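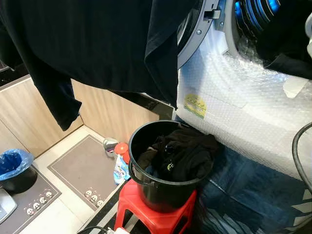
White front-loading washer, bubble wrap at the base, blue light in the drum.

Reviews > Home Health > Blood Pressure Monitors > Stullov Flisasard

Stullov Flisasard upper-arm monitor
Reviewed by Rupert Haslinger

The Flisasard is an automatic upper-arm monitor with a tubed cuff and a segment display. It runs on batteries or on the supplied wall adapter. Memory is rated at 4000 readings, shared between two user profiles. Our unit came secondhand from the Clondevside clinic loan pool with 2788 readings already stored, and paging through them showed no slowdown.

Cuff. One size is included, medium. The D-ring is metal and the index mark is printed on the inner face, where it is hard to see once the cuff is on. The tube leaves the cuff on the side nearest the elbow and is long enough to reach a table from a dining chair. A large cuff is sold separately.

Taking a reading. The monitor measures during inflation, so the cuff stops as soon as it has what it needs. Peak pressure felt lower than on the older Stullov model. Movement triggers an error code and the reading is discarded – a sensible choice, although the code is explained only in the manual.
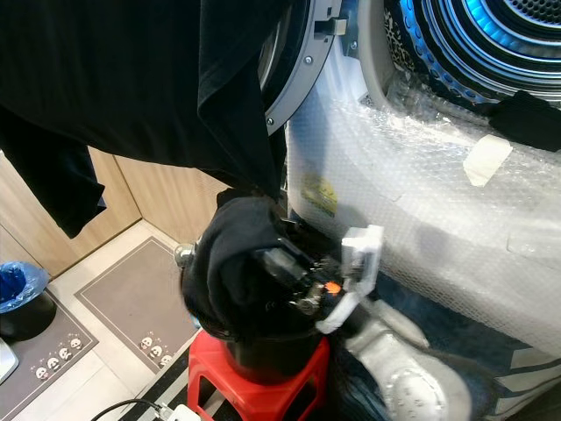 Averaging mode takes two readings with a one-minute rest and stores the mean. The single values are not kept. Anyone whose doctor asks for each reading will need to use single mode and run it twice. The mode setting is lost when the batteries are changed.

Display. Digits are large and dark. The pulse figure is half the height of the others and sits close to the clock. There is no backlight, so a reading at 6 a.m. in winter means turning on a lamp.

Data export is over USB only, as a plain table with date, time, profile, systolic, diastolic and pulse. It opened in a spreadsheet without changes. The cable is not supplied.

Faults noted: the profile switch slides too easily and can be moved when the unit is picked up. Two of our readings went to the wrong profile and could not be reassigned – only deleted.

Suitable for one person who keeps a long log. Less suitable for a shared household until the switch is changed.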